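The Woman Who Makes Grippers Fail
5 min read

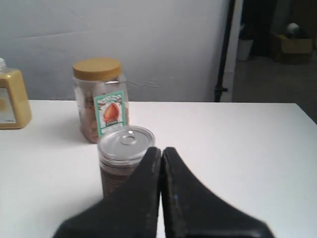

The view from the wrist: closed fingers, with a pull-tab can and a yellow-lidded jar behind them.

Lina Qaisi has spent most of January watching groceries get squeezed. She is the test lead at Tretach, a small outfit that compares grippers for companies that would like somebody else to find out what breaks.

"My mother tells people I work in artificial intelligence," she says. "I buy snacks and I write down what happens to them."

The current job is a three-way contest. One gripper comes from Vrettos, one from Gullov, and the third was put together in the shop by her colleague Kwesi Agyeman, who is not neutral on the question of which is best. All of them go on the same arm, with the same little camera at the wrist, and all of them have to pick up the same things from the same white table.

Why cans and jars? Qaisi looks at me as if I'd asked a dentist why teeth.

"Round is rude," she says. "Two flat fingers on a round object touch it in two thin lines, if you're lucky. Then you add a metal lid that throws light back at the camera, and clear plastic that the depth software would prefer not to believe in. Catalog photos always show a cube. I've never been to a supermarket that sold cubes."

Agyeman puts in, from the other side of the room, that sugar comes in cubes. She lets this pass.

The plan calls for 2000 grasps per gripper. When I visit they are well short of that, and already there's a dispute. The Vrettos closes fastest but has, in Qaisi's words, "the bedside manner of a car door." The Gullov is gentler and takes long enough over each grasp that she has started answering email between them. Agyeman's entry does nicely on jars and poorly on anything short.

"It's a fingertip problem," he says. "I can fix a fingertip problem."

"He has fixed it 11 times," Qaisi says.

What surprised her was how much the camera mattered. With wide fingers, the gripper takes up a good part of its own view, and it's the lower part of an object, where you'd often like to hold it, that disappears first. She'd assumed the software would cope by remembering what it saw on the way in. It does remember – with total confidence and the wrong position.

"We had a long meeting about whether that counts as the gripper's fault," she says. "I said yes. If you sell me fingers I can't see past, that's going in the report."

The report goes to Gastusex, the packing firm paying for all this. Its man on the project, Rafail Zacharopoulos, asked at the outset for a single number that would tell him which gripper to buy. Qaisi sent him a spreadsheet with several tabs. He called to ask which tab had the number.

"I like Rafail," she says. "He wants what everybody wants. But a gripper that's wonderful on a jar and hopeless on a can has an average, and the average has never picked anything up."

I ask which one she'd choose for her own kitchen. She thinks about it for longer than I expected, and Agyeman stops typing.

"For the jars, Kwesi's," she says. "For the cans, the Gullov, if I wasn't hungry yet."

Next comes a round with softer finger pads on all three, and after that a second camera, set off to the side. Agyeman has asked for a week to prepare his fingertips. He's been given until lunch.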